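Sunday, late afternoon. Glue line check, tabletop offcuts

Went back over the Retano adhesive numbers before ordering another tub. The data sheet promises full strength after 7 hours at room temperature. I don't believe it, and our own log doesn't help, as half the entries have no clamp time written down. Please write down the clamp time.

Block 11 let go at 473 pounds. Its twin from the same board held to 1294. Same glue, same clamps, same person spreading. A spread that wide tells me we are measuring the test and not the glue. I would not quote either number to anybody.
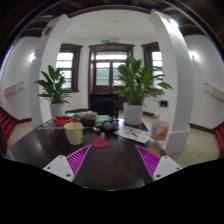
Possible culprits, none of them proven. The Zirkness press has play in the lower plate and I could rock it by hand before loading. The end grain on the weak block looked starved. And the shop got cold overnight in October when these were glued, but the thermometer by the door is not one I would trust to tell me so.

The Dristedham shop swears by wiping the joint with solvent first. Their proof is one batch of nice looking joints with no unwiped ones next to it. Might be true. Might be that they were more careful that day.

Plan: shim the press plate, cut fresh blocks from one board, wipe half, leave half alone, shuffle them before breaking so whoever runs the press can't tell which is which. Ask Huỳnh supply if the old tub has a batch code, the label on ours is rubbed off.

Not buying more until that's done. Lid on the open tub was loose again.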